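# Wenn der Greifer nicht mehr zumacht

Hallo zusammen! Unser Handgreifer (Projekt Fistlow, Firmware Omix 262) hat uns im Mai ganz schön Nerven gekostet: Er ging auf und blieb manchmal einfach offen. Marlene Godoy hatte den Finger zum Glück schon weggezogen, als er doch noch zuschnappte – autsch, fast! Seitdem gilt bei uns: erst Strom weg, dann hinfassen. Der Fehler steht als Nummer 362 in unserer Liste und ist noch offen.

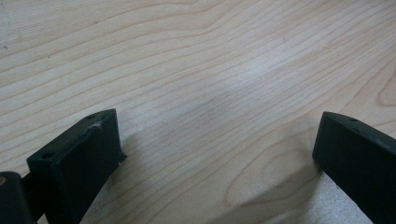 Zwei dunkle Finger, dazwischen nur Tischplatte – das gilt für beide Fotos.
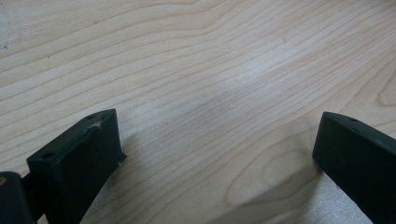 *Lesezeit: 1 Minute*

Im Juni tausche ich das Kabel, dann melde ich mich wieder!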